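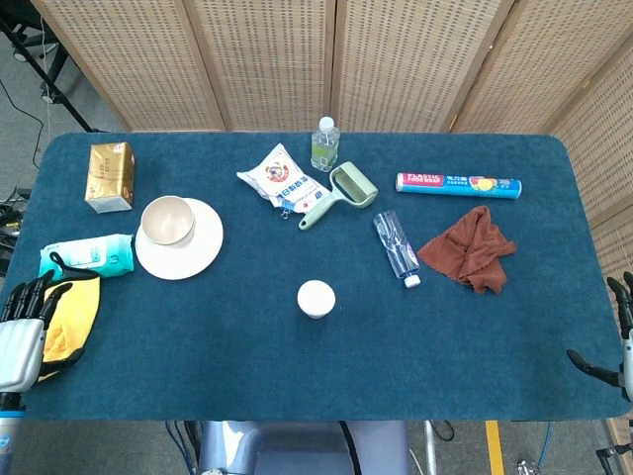

Table mat

A table mat (also table pad or surface mat) is a flat sheet of felt, rubber, cork or coated fabric laid over a tabletop to protect it and to define a working area. The term is used for pieces covering most or all of the surface. Smaller pieces for one setting are called place mats.

Construction

Felt mats are made either from wool, which is matted with moisture and pressure, or from synthetic fiber, which is needle-punched. Needle-punched felt is cheaper and holds its shape when cut, but pills sooner. Common thicknesses are 2 to 5 mm. Corners are usually rounded, as square corners lift and fray with use. Dark colors such as teal, gray and navy are common in domestic mats; they hide stains well but show lint and flour.

Some mats have a non-slip backing of latex or silicone dots. Unbacked felt grips most unfinished wood but slides on glass and lacquer.

Sizing

A full mat is normally cut 30 mm short of the table edge on each side. The Adamczyk pattern, used by several small workshops, instead brings the felt flush with the edge and stitches the border. Stitched borders wear longer - the usual point of failure is the thread, which can be replaced.

Use

Mats are used under mixed household goods during sorting, unpacking and light cleaning. Felt deadens the sound of bowls and plates and keeps them from scratching the table. Light upright objects, such as small water bottles and narrow cartons, stand less securely on thick felt than on a bare surface. Soft packs of wipes and bagged dry goods are normally laid flat.

Felt is not suited to hot cookware or to wet work. Liquid passes through unbacked felt and may stay against the table finish.

Care

Loose fiber and crumbs are removed with a lint roller, worked in one direction. Flour should be shaken or vacuumed out before any damp cloth is used, as it forms a paste in the pile. Wool felt is washed cold and dried flat. The Drastow workshop at Wavirberg, which produced 262 mats in its first year, recommended turning the mat over every November - a practice possible only with unbacked felt.

See also

Desk pad
Place mat
Tablecloth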